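Branching Choices in a Small Narrative Game: Final Report on Potby
Student project, Interactive Storytelling course

When we started Potby in the spring, the plan was to make a short story game where every choice mattered. We were all big fans of the kind of game where you lie awake afterward wondering what would have happened if you had opened the other door, and we wanted to make one of our own, even if it was tiny. What we ended up with is a game you can finish in one sitting, with 2 endings and a great many ways of getting to them, and we are very fond of it.

The story takes place in Workorley, a harbor town where the ferry has stopped running. You play a mail carrier named Pop who has one last bag of letters to deliver before nightfall. Each letter can be delivered, held back or opened, and the people of the town treat you differently depending on what you do. A neighbor whose letter you opened may still smile at you in the bakery, but she won't lend you her lantern later on, and you will want that lantern when you get to the lighthouse stairs.

Our first draft of the script had 125 choices in it. That felt wonderful on paper (we had covered a whole wall in index cards by then) and it was a mess to play. Our early testers told us kindly that they had stopped reading the letters by the time they reached the fish market, and they were clicking whatever was on top. So we cut the script down to 40 choices and gave each one a bit more room to breathe. Most of the cuts were small talk – things like which way to walk around the fountain – and I only miss a couple of them.

We built everything in Punach, the story tool the course provides, and it was friendly enough once we got used to how it saves. The tool keeps a running record of what the player has done, and we gave every townsperson a trust score that goes up or down behind the scenes. We went back and forth for weeks over whether to show that score. In the end we hid it, and had the characters show it through how they greet you. 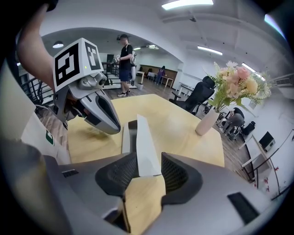
The greetings turned out to be the biggest writing job of all. Every character needed a warm one, a cool one and one for when they would prefer not to see you, and then more for after dark. We had set ourselves a limit of 2000 words for the greetings and went well past it by December, mainly on account of the baker, who is a talker.

If we had another term, I would spend it on the second ending. Players who reach it have usually held back a lot of letters, and the game hurries them off to the dock with hardly a goodbye. It needs at least one more scene, probably at the lighthouse. We would also like to add a way to replay a single chapter, which our testers asked for again and again, and to fix the rain sound that keeps going when Pop steps indoors.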